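Boltari Two-Finger Gripper Arm - Demonstration Bookings 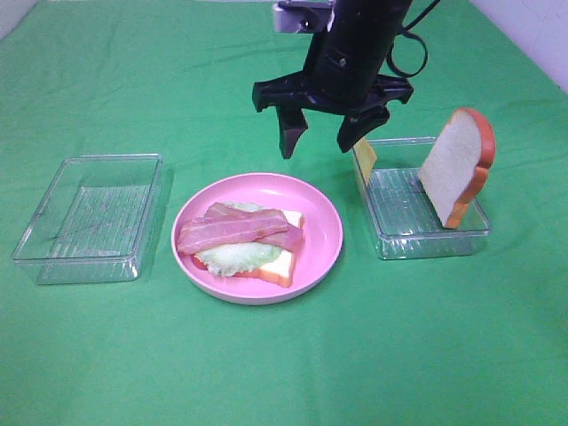 Flulano offers demonstrations of the Boltari arm at its Cultitz centre every Friday in December. Visitors may watch the arm handle light items, including toy food, between clear containers and a plate. Sessions are held at 2 pm and seating is limited to 98.

Organisations wishing to bring their own sample parts should notify the centre in advance - items over 200 grams cannot be accepted. Order code: Pinto 805.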